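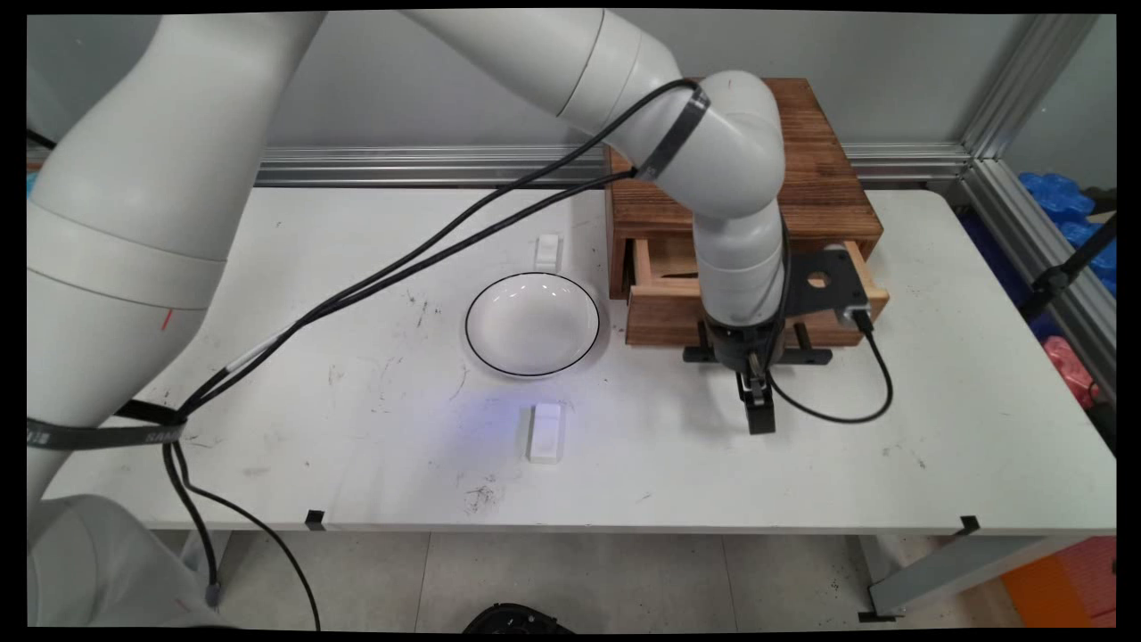 White robotic arm, gripper open over the table.

Half the kitchen went dead

January 14, 2022

The outlets on the left side of our kitchen quit while I was making toast. The lights stayed on and so did the fridge. The toaster, the radio and the little lamp by the window all went off together, and so did the outlet on the back porch, though I didn't find that out until later.

I went down to the basement and looked at the panel. Every breaker looked like it was on. I have read enough to know that a tripped breaker can sit in the middle and look almost normal, so I went down the row and pushed each one firmly to off and back to on. That meant resetting the stove clock and the clock in the bedroom. It did not bring back the toaster.

Next I went looking for GFCI outlets, the kind with the two small buttons. One of these can shut off several ordinary outlets further down the line, and it doesn't have to be in the same room. We have one by the sink, one in the bathroom and one in the garage behind the snow shovels. I pressed reset on all three. The one by the sink wouldn't click. It felt mushy, and the outlet itself was dead too.

At that point I stopped. I will change a light fixture or a switch with the power off and a tester in my hand. I won't go hunting through old boxes in a house built by people who seem to have used whatever was left on the truck. Our place is on the Grevthorpe side of the river and it has been added onto twice that I know of.

I called Meireles Electric. My neighbor used them for a porch light last May and had no complaints. The woman on the phone asked if I smelled anything burning or if any outlet covers felt warm. I hadn't thought to check the covers, so I walked around with the phone and put my hand on each one. The one next to the toaster was a little warm. She told me to turn that breaker off, leave it off, and unplug everything on that wall. They could come the next morning. The visit was $119, which covers the first hour, and parts were extra.

We made coffee in the dining room that evening and again at breakfast.

The electrician was at the door before eight. He took the cover off the warm outlet first and pulled it forward, and there it was. Whoever put it in had used the push-in holes on the back instead of the screws on the sides. One of the wires had worked loose and the plastic around it had gone brown. Everything downstream was fed through that one connection, including the GFCI by the sink, which explains why it wouldn't reset. It had no power to reset with.

He said the toaster and the electric kettle on the same circuit had been working that spot hard for years. The circuit is 20 amps and the wire was the right size for it, so the breaker had no cause to trip. A loose connection can get hot without ever drawing too much current. I didn't know that. I had always figured the breaker would catch anything serious.

He cut back the scorched wire, put in a new outlet with the wires under the screws, and then did the same for the other outlets on that wall. He also swapped the GFCI for a new one, a Mivetti, and put a weather cover on the porch outlet where the old one had cracked off. The total came to $228 with parts. I had been expecting worse.

A few things I wrote down while he was packing up:

Press the test button on each GFCI once a month. If it doesn't cut the power, replace it.

A warm cover plate with something big plugged in is worth a phone call. A brown or discolored one means turn the breaker off first and then call.

Label the panel. Ours said "kitch" on two breakers and nothing at all on five others. I spent that afternoon with a lamp and a roll of masking tape, walking up and down the stairs, and now it's mostly done. There is still one breaker I can't match to anything – my guess is it went to the old well pump.

I also moved the kettle to the other counter, on its own circuit. My wife keeps reaching for it in the old spot. The next job is the outlets in the back bedroom, which are the same age and probably wired the same way. He gave me a price for those and I'm thinking it over until the car is paid for.

Get new posts by email. Enter your address and click Subscribe. You can unsubscribe at any time.

Recent posts
Draining the water heater, finally
What the Sellusex County permit office wanted from me
Two winters with the storm windows
Fixing the gate latch again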